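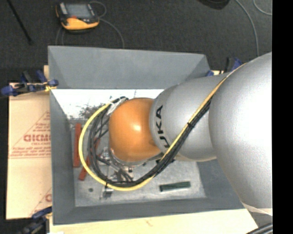 How long does one tin of Pludia wood oil last once it's open?
A year with the lid pressed down tight, stored somewhere that doesn't freeze. Skin on top is fine, lift it off and stir what's under it. If it smells like old fish, throw it out.

Pludia Hard Oil, clear matte
For tables, counters, shelves, stair treads, cutting boards that don't see the dishwasher.

Made by Handov. Sold here in the 400 ml tin and the 100 ml tester. Same oil in both, the tester isn't thinned.

In stock: both sizes
Big tin ships in its own box. Testers go in a padded mailer, max 4 per mailer, more than that and we switch you to a box and it costs the same.

What it is
Linseed oil base, a bit of wax, drier. Clear when you pour it, goes slightly amber on pale wood. Maple and ash warm up a little. Walnut goes dark, like it does when you wipe it with water. If you want pale wood to stay pale this is the wrong tin, get the Talari White instead (separate page, link in the menu).

Matte when cured. Third coat gets you closer to satin, esp. on oak. Won't do gloss, don't try to build it up, it just goes sticky.

Before you start
Sand to 120 or 150. Finer than that and the oil sits on top. Vacuum, then wipe with a dry cloth. No tack cloths please, some of them leave residue and you get fish eyes.
Old varnish has to come off completely. Old oil can stay if it's clean and dull.
Stir the tin. Don't shake. The wax is all at the bottom when it arrives and most of the "it didn't protect anything" emails are unstirred tins.

Putting it on
Thin coat, brush or lint free rag. Leave 15 minutes. Wipe off everything that hasn't soaked in, and I mean everything, then come back ten minutes later and wipe again. Overnight to dry. Second coat the same way.
End grain drinks a lot. Keep feeding it until it stops.
Light use next day. Full cure is three weeks, no wet glasses and no tablecloth until then.
Cold room = slow. Under 50 F it'll stay tacky for days and theres nothing wrong with the tin.

RAGS. Oily rags can catch fire on their own in a pile. Soak them in water, lay flat outside to dry, or put them in a metal can with water and a lid. Do this the same day, not after dinner.

Coverage
The 400 does a six seat dining table top, two coats, with a little left for touch ups. Softwood takes more. The tester does a bedside table or a couple of cutting boards, or a sample on each wood you're thinking of.

Cleanup
Mineral spirits for the brush while it's wet, then soap. Dried on brushes are gone, sorry.

Looking after it
Damp cloth, mild soap. No spray cleaners with ammonia. When the surface looks thirsty, wipe on a thin coat and buff off, no need to sand. Kitchen counters by the sink want this twice a year, bookshelves pretty much never.
Water rings: rub with a gray pad and a drop of oil, with the grain, wipe, leave overnight. Works on most. Black rings on oak are iron in the wood and need a bleach made for that.

Can it go over stain?
Water based stain, yes, after a full day. Oil based, wait three days and test first, it can lift.

Outdoors?
No. Goes gray and mildews. Handov makes a deck oil but we don't carry it.

Food safe?
Once fully cured, per the maker. Three weeks, see above. The sheet is in the downloads tab.

Floors?
Small ones. For a whole room the floor grade is cheaper per can and dries harder. We can order it, takes a couple weeks, email first.

Tins with dents
Dented but sealed is fine and we'll ship it unless you tell us not to. Leaking is not fine, send a photo and we'll replace it. No returns on opened tins.

Goes with
Nic Giolla flat brush, 76 mm, natural bristle. Sheds a few hairs first time out, flick it against your palm beforehand.
Lint free rags, bag
Gray pads
Talari White, if you want it pale

Shipping
Ground only, it's an oil finish so no air. That means no Hawaii and no Alaska at the moment. Orders in before noon usually go out same day. We're closed for inventory the last week of March and anything ordered then ships after, in the order it came in.

Price shown is per tin, tax added at checkout. Shops wanting a case should use the trade form and not the cart, the cart dosen't know about case pricing.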